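Drurkside workshop - glaze notebook
Saturday, July, started 7.40am

Kiln down to 26 when I got in so opened it straight away. Mendoza red on the new Porka clay, plus the leftover tiles off the old body for comparison. Writing it up now before I forget which shelf was which.

Top shelf - good. Best we've had from Mendoza. Even colour, breaks a bit brown on the rims, no crawling. Glaze was stirred properly this time and sieved twice, which I keep telling myself to do and then not doing.

Middle shelf - alright. One bowl with pinholes down one side, the side nearest the elements. Tiles fine. Old body takes it darker, more liver than red.

Bottom shelf - poor. Grey and starved looking. Test cones on that shelf had barely started to lean, so it's heat not recipe. Same as last firing and I blamed the recipe then, so cross that out (page before last, the bit about adding more frit - ignore it). 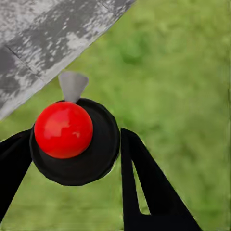
Pencil note next to the shelf list, not my writing, says the bottom shelf was packed too tight last time as well and could we try leaving the middle bit open before blaming the elements. Fair. I had the big props crammed in and the platter right up against them. Will pack it looser and change nothing else.

Pinholes. Three possible causes, in the order I believe them:
Bisque too quick, gas still coming out under the glaze.
Dust on the bisque - the shelf by the door is filthy.
Glaze on too thick. Scratched through on a spare and it wasn't very thick, so probably not.

Wiped half the next lot of tiles with a damp sponge and left the other half as they came. Marked underneath in iron oxide, W for wiped, nothing for not. Don't put them back on the door shelf!!

Glaze bucket had settled like concrete again. Took ages with the drill and still lumps at the bottom. Put a pinch of epsom salts in, disolved in warm water first, and it's thickened up nicely. Need to look on Monday and see if it's held. If it's gone hard again then try some more bentonite, but that has to go in dry with the other powders so it would mean a new batch.
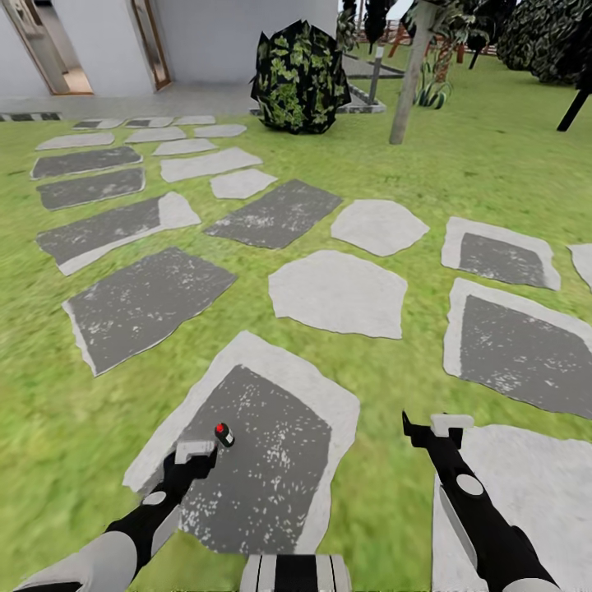
The Clusgate order came and it's wrong. Asked for fine kaolin, they've sent the coarse, same as in spring. Haven't opened it. Invoice is in the tray with a ring round the line. If anyone rings them ask about the stoneware grog as well, it was meant to be on the same delivery and isn't mentioned anywhere on the paperwork.

Until it's swapped, use up the open bag by the pugmill. It's old stock but dry. Enough for 2 small batches of white if nobody goes mad with it. Leave the Mendoza alone, it's made up.

Porka throwing notes. Nice on the wheel, a bit short when you pull handles. Handles cracked at the bottom join on most of the mugs I did on the quick dry rack. The ones under plastic are sound. So plastic over everything with a handle, overnight at least, then loosen it, then off. Slip for joining made from the same clay, old slip shrinks differently and I think the cracks came from there partly. Old slip tub is now labelled DO NOT USE ON PORKA, please believe it.

Lids - fitted when leatherhard, then dried on the pots. Only one has warped and I know which one, I picked it up by the knob too early.
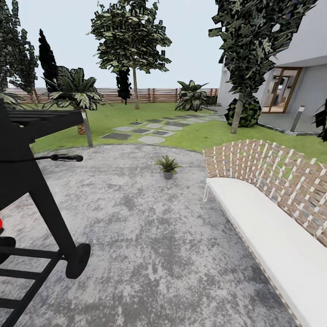 Does the Porka need a slower bisque than the old clay? Slower at the start, until the steam is well gone, then the same as before. I held it low with the bung out and nothing blew, including the thick base on the planter I was worried about.

Changing the bisque program to suit. Old one is still saved under the old number so don't overwrite that. New one written on the card taped inside the cupboard door, card is correct, the sheet on the wall isn't.

Shelves scraped and washed where the Mendoza ran. It does run if it pools, so keep it well off the foot and wax further up than looks sensible. Put the drip tiles under anything with a double dip. 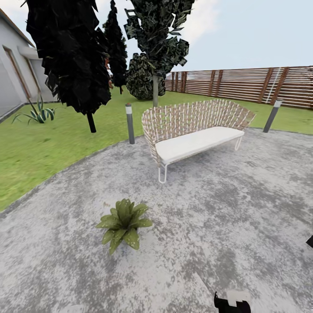

Double dip on the outside only by the way. Inside of the mugs wants a single dip and a quick pour out, thick glaze in the bottom corner goes milky and crazes.

Next firing: looser bottom shelf, wiped tiles against unwiped, cones on every shelf and one at the back. Same Mendoza bucket. Nothing new in there please, I know there are some blue tests waiting, they can have the one after.

Kiln fan still rattling. Left the lid propped to cool and the vent open. Key on the usual hook.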